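Chapter 3

Can It Clear the Table Yet?

I started the first edition of this book with a promise I couldn't keep. I wrote that by the time you read it, a machine would be putting your kitchen back in order while you slept. My sister-in-law still brings this up at dinner, usually while she's handing me a dish towel.

So let me be more careful this time. We have machines that wash dishes, machines that wash shirts, and little round ones that bump along the baseboards eating crumbs. What we don't have is the thing that goes in between: something that picks the cup up off the table, decides where it belongs, and puts it there. That in-between work is what this chapter is about, and I think it's the most interesting problem in the whole field (I'm biased, it's the one I've spent my working life on).

Try something before you read on. Put a few containers on a table, different shapes, and lay one of them on its side. Now put them away, slowly, and pay attention to your hands. You'll probably slide one toward you before you lift it. You'll pinch a rim, hook a handle, and nudge something out of the way with the back of your knuckles without even deciding to. If one of them is clear plastic you may not notice that at all, but a camera will. Depth cameras in particular have a miserable time with clear things, as light goes straight through or bounces off somewhere unhelpful, and the arm ends up reaching for a spot where there's nothing to grab.
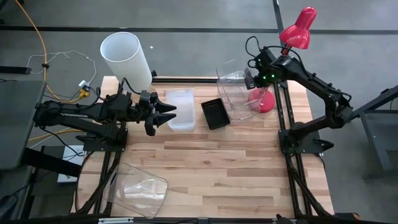

Back when I was teaching the night class at Javthorpe, I gave every group the same assignment: write down all the steps in moving a pitcher from the table to a shelf. The shortest answer I ever got had 3 steps. The longest had 28, and that student still forgot to let go of the handle! Neither answer is wrong, by the way. It depends on how much you think the machine already knows, and we'll come back to that question over and over.

Shop floors are a different story, or so people like to tell me. I spent a good part of one December at the Grondamham packing plant, where a single arm moved 725 boxes an hour and hardly ever dropped one. It was beautiful to watch. But every box was the same size, arrived the same way up, and stopped in the same place. One afternoon a carton came down the line on its side and the whole cell just sat there blinking until somebody walked over and turned it. A kitchen is nothing but cartons on their sides.

Then there's money. The Kevano tabletop kit we'll use for the exercises lists at $2,895 as of 3/8/20, with one arm and no camera. That's a lot for something that can't yet beat a ten-year-old at putting away lunch boxes. It's also far less than I paid for my first arm, which could do even less and had to be bolted to the floor.

We'll begin with grasping, and with the plainest question in it: where do the fingers go? Get a mug and a sheet of scratch paper before you turn to Section 3.1.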